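Edelstahl im Haushalt reinigen und pflegen: Flecken, Kalk, Anlauffarben

Lesezeit: 5 Minuten
14 Kommentare · 50 Mal geteilt

Nichtrostender Stahl verdankt seine Beständigkeit einer sehr dünnen Chromoxidschicht, die sich an der Luft selbst erneuert. Die Pflege hat deshalb zwei Aufgaben: Beläge entfernen, die den Luftzutritt behindern, und alles fernhalten, was die Schicht chemisch angreift. Die folgenden Hinweise gelten für Töpfe, Deckel, Spülbecken, Tabletts und Schüsseln. Beschichtete, lackierte oder verchromte Teile sind gesondert zu behandeln.

Oberflächenart bestimmen

Vor der ersten Reinigung ist zu klären, ob die Fläche poliert, gebürstet oder mattiert ist. Polierte Flächen zeigen jeden Kratzer und werden nur mit weichem Tuch bearbeitet. Gebürstete Flächen haben eine Schliffrichtung, der die Wischbewegung folgt. Bei runden Teilen verläuft der Schliff häufig kreisförmig. Im Zweifel hilft schräg einfallendes Licht: Die Riefen werden als feine, gleichgerichtete Linien erkennbar. Ein Magnet taugt nicht zur Bestimmung der Qualität, da auch hochwertige Böden für Induktionsherde magnetisch sind.

Tägliche Reinigung

Warmes Wasser mit wenigen Tropfen Handspülmittel genügt in den meisten Fällen. Mit klarem Wasser nachspülen und sofort trocknen. Bleibt Leitungswasser stehen, verdunstet es und hinterlässt Kalkränder, die sich bei wiederholter Benetzung aufbauen. Spülmittelreste erzeugen einen grauen Schleier, der oft für Kalk gehalten wird. Test: eine kleine Stelle mit heißem Wasser ohne Zusatz abreiben. Verschwindet der Schleier, war es Spülmittel.

Tücher auswählen

Zum Trocknen eignet sich glatt gewebte Baumwolle oder Halbleinen. Neue Tücher vor dem ersten Gebrauch zweimal waschen, damit Appretur und lose Fasern entfernt sind. Dunkel gefärbte oder bedruckte Stoffe getrennt waschen und vor dem Einsatz mit einem feuchten weißen Lappen auf Abfärben prüfen. Weichspüler weglassen; er setzt die Saugfähigkeit herab und überträgt sich als Film auf das Metall. Mikrofaser ist für polierte Flächen brauchbar, sofern sie frei von Sandkörnern und Metallspänen ist. Feuchte Tücher nicht über Nacht auf dem Metall liegen lassen.
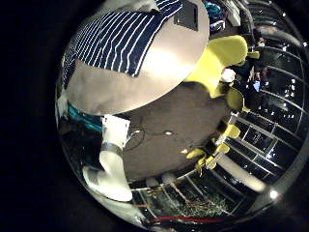

Kalkflecken lösen

1. Zitronensäure in kaltem Wasser ansetzen, einen gestrichenen Esslöffel auf einen halben Liter. In heißem Wasser kann sich schwer lösliches Calciumcitrat bilden.
2. Lösung mit einem Schwamm auftragen und 2 Minuten einwirken lassen.
3. In Schliffrichtung abwischen, gründlich mit klarem Wasser nachspülen, trocknen.
4. Bei dicken Krusten den Vorgang wiederholen. Die Konzentration wird nicht erhöht.

Säuren niemals mit chlorhaltigen Reinigern zusammenbringen. Es entsteht giftiges Chlorgas. Auf Marmor und anderem Kalkstein neben der Spüle hinterlässt Zitronensäure matte Stellen, daher angrenzende Flächen abdecken.

Anlauffarben

Bläuliche oder gelbliche Verfärbungen entstehen durch Überhitzung, meist beim Leerkochen. Die Oxidschicht ist dort dicker geworden und bricht das Licht anders. Die Funktion des Topfes wird davon nicht beeinträchtigt. Einige Tropfen Essigessenz, verdünnt auf ein feuchtes Tuch gegeben, entfernen leichte Verfärbungen. Stärkere werden mit einer feinen Edelstahlpaste bearbeitet, anschließend gut abspülen.

Eingebranntes

Boden mit Wasser bedecken, einen Esslöffel Natron zugeben, aufkochen und abkühlen lassen. Danach mit einem Holzspatel lösen. Stahlwolle aus unlegiertem Stahl ist ungeeignet: Abgeriebene Partikel bleiben in der Oberfläche haften und rosten. Dieser Fremdrost wird oft dem Topf zugeschrieben. Er lässt sich im Anfangsstadium mit Reinigungspaste beseitigen.

Salz und Chloride

Salz erst in kochendes Wasser geben und umrühren. Sinken Körner ungelöst auf den Topfboden, kann Lochfraß entstehen, sichtbar als kleine helle Punkte. Die Punkte sind dauerhaft. Salzige oder säurehaltige Speisen nicht über längere Zeit im Topf aufbewahren.

Lagerung

Deckel und Schüsseln trocken einräumen. Beim Stapeln polierter Teile eine Lage Stoff oder Filz zwischenlegen. Kein Zeitungspapier verwenden, es nimmt Feuchtigkeit auf und kann Druckfarbe abgeben. Besteck und Töpfe nicht zusammen mit rostenden Teilen lagern, etwa alten Backblechen oder Messern aus Kohlenstoffstahl.

Zuletzt geprüft: 2026-10-29
873 Aufrufe
Teilen · Drucken · Merken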